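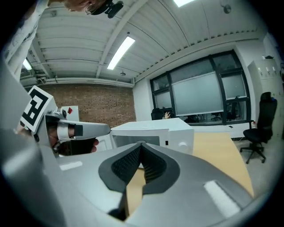
Gripper notebook, February, started at 4:40 in the afternoon with a cup of tea

I want to get all of this down while it's fresh, so bear with me if it wanders a bit. We lost most of the oven door set to a slipping finger on the right-hand gripper, and I'd like whoever picks up the tool next to know what to look for (me included, because I will forget).

The short version: the right gripper stopped closing to the same place every time. You'd squeeze, the fingers would come in nicely, you'd let go, squeeze again, and the log would say the gap was different even though your hand swore it was the same. The left one was fine all through, bless it.

I first noticed it when Kevin Mulligan was going over the morning's takes and called across to ask if I'd changed how I was holding the handle. I hadn't. He put the two width traces on top of each other and the left sat flat at every full close, while the right crept upward a little more with each take, like a tide coming in. By take 13 it was bad enough that the Riren checker threw the take out, and it threw out everything after that as well. I'm a bit embarrassed it took us as long as it did to stop and look, but we were in a good rhythm and the door was behaving for once!

My first guess was the encoder, and I lost a good hour to it. Swapped the cable, re-zeroed, restarted the logger, zeroed again. No change. Then I suspected the log itself and pulled one of the old Dretotdale sessions to compare, and that was clean from end to end, so the software is off the hook. Sorry, Jirico, for the things I said about you.

What it came down to was the clamp screw at the root of the right finger. It had backed out just far enough to let the finger rock when you pulled hard, and the pads were taking up the slack so you couldn't feel it in the hand. Kevin found it by holding the body still and wiggling the fingertip sideways, which I could have done at ten in the morning and didn't. There was no thread lock on it at all that I could find. I'm fairly sure that goes back to when I changed the pads and was in a hurry to get to lunch.

Cleaned the threads, put a drop of the blue stuff on, snugged it down, and did the same on the left for good measure. It needs to sit overnight, so please don't be tempted to run a quick one this evening.

The safety side, small but I'd like it written down. On one of the late takes the finger slid off the edge of the door and my knuckles went into the front of the oven harder than I'd have liked. The oven was unplugged, as it always should be for this, and nothing's hurt but my pride. If that had been the glass jar task I'd be telling a different story. So if the checker throws two takes in a row, stop and do the wiggle test before the third, please, however well things are going.

Keeping takes 1 to 9 for now, pending Kevin's look at the widths. 10 onward are marked bad and moved to the Duggan drive. Don't delete them, he'd like the drift for his slack detector.

Still to do:
Wiggle test both grippers first thing, before the headset goes on.
Order more thread lock, the bottle is nearly done.
Check the spare finger set in the drawer, I put those pads on the same day.
Redo the door set from take 1 if the widths look off.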